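Open Day at the Avudley Lab

The Avudley lab opened to visitors on Saturday, with 2 sessions and 765 people through the door. Hoani ran the manipulation bay, where the task was bread handling: pick up a piece, place it in a basket, release. Each session began with a short talk on grasp planning for soft and irregular shapes, followed by questions on gripper force and cycle time. Visitors could then watch at the rail or try the Clisell teaching software at 3 desks.

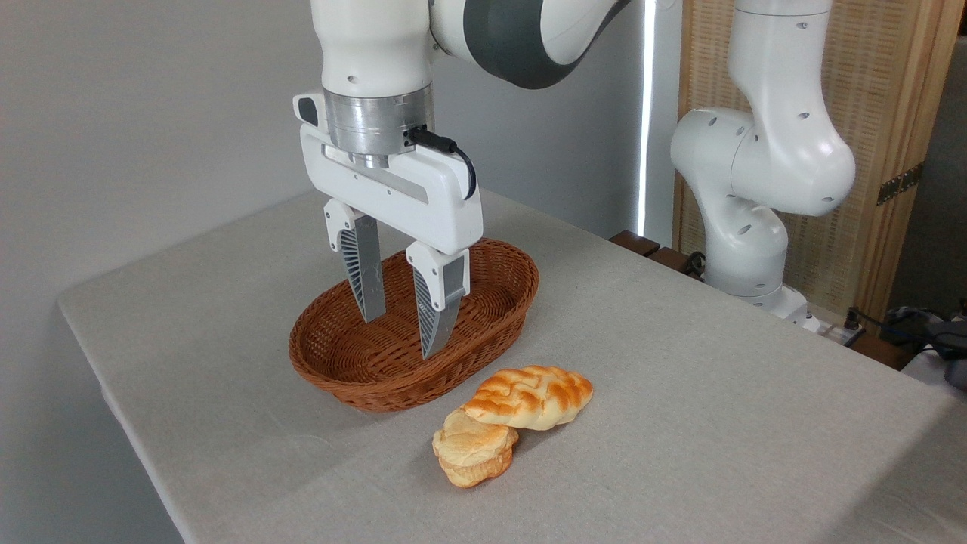
Bread-handling station, gripper open over the wicker basket.

Slides from the talk are on the Grulex shared drive. The next open day is planned for June, limited to 300 places. Registration opens a month before.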